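Joddale Studio: Frequently Asked Questions

What is Joddale?
A shared workspace on one open floor, run by Vurano. Companies and individuals rent desks or bench space by the month. There are 521 desk members and a smaller number of bench members.

How do I book a tour?
Use the contact form and give us two possible times. Tours last 20 minutes and start at the Grigaitė Street entrance.

What does a bench cost?
A standard bench is $625 a month. That includes power, internet and one locker. Desks are priced separately on the rates page.

Can I paint or put up walls?
No. The floor stays open. Freestanding screens up to 7 feet tall are fine if they don't block an exit. 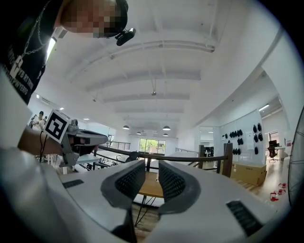 JODDALE, 6/30/25. Answers below this line were updated after the summer lighting work.

What kind of lighting is there?
Dome-shaped pendant lamps hang near the far wall. The ceiling is high and white, with parallel beams running toward that wall. If you need stronger light at your bench, bring a task lamp with a clamp base.

Can I hang things from the ceiling?
Not from the beams, the pipe or any light fixture. Banners and cable drops have to go on a floor stand. Edora, our facilities contractor, can lend you one for up to 2 weeks.

Does sound carry?
Yes. It's a high room with little to divide it. Take long calls in a phone booth and keep power tools in the workshop.

Is the light on a timer?
The main lights go off at 10 p.m. To keep them on, press the switch by the kitchen door. It gives you another hour each time.

Who do I tell about a broken lamp?
Send a note through the member page with your bench number. Edora checks the requests every morning. Replacement shades are on order and should arrive in July.

Can visitors come in?
Yes, up to two per member. Sign them in at the front desk and stay with them while they're on the floor.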